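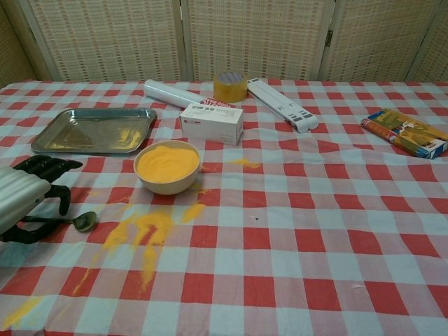 Spoon day on the checkered tablecloth, with the bowl of yellow stuff and plenty outside the bowl.

Print this post | E-mail this to a friend

16 December 2024

So I've had both hands on the bench for a while now, the Torberg with the black jointed fingers and the plain two-jaw Broteck, and I finally have opinions! The Broteck is easy. You tell it to close, it closes, done. But give it a skinny spoon handle and the thing pivots like a seesaw the second there's any weight in the bowl end.

The Torberg wraps. I love that. With the lower fingers around the handle it feels a lot more like how I'd hold a spoon myself (well, a tired version of me). Setup is a pain though. I went through 18 grip presets before I found one I liked, and Ryota Murakami wrote to say his favorite is one I'd skipped completely, so now I have to go back.

Powder is a mean test and I recommend it. Blocks and cups made me think everything was fine for weeks. My log is up to 191 scoops, both hands together, and I'm still vacuuming.

Things I'd change: softer fingertips, a shorter wrist, and a controller menu that doesn't bury the force limit four screens down. Haruna Fujimoto asked about the Sugiyama controller in the comments. I should have one to try in January, so hang on, I want to run it on the same spoon and the same bowl before I say anything.

Search this blog: type and hit enter

Get new posts by e-mail. Subscribe
This site uses cookies. OK / Read more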